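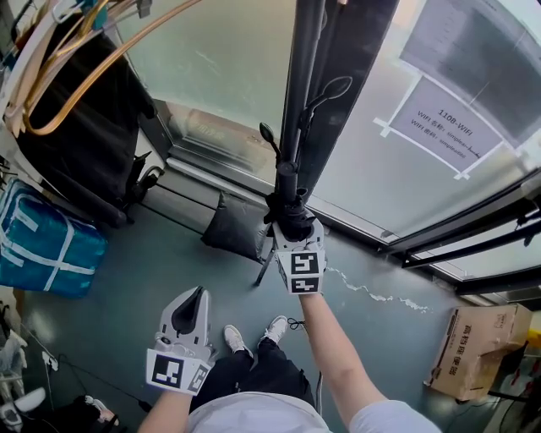 Where would deeds for a church lot at the Zevach settlement be recorded?

Try the county register of deeds and search the grantee index under the trustees' names. Church lots were often deeded to trustees - the church name may not be indexed at all.

Posted by Kemppainen

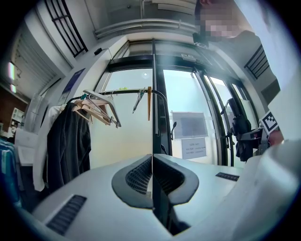
1 min read

Check the parent county too if the boundary moved. I found mine in Book 16, page 28, three years after the sale.

Posted by Curkow

tax lists maybe

Posted by Falen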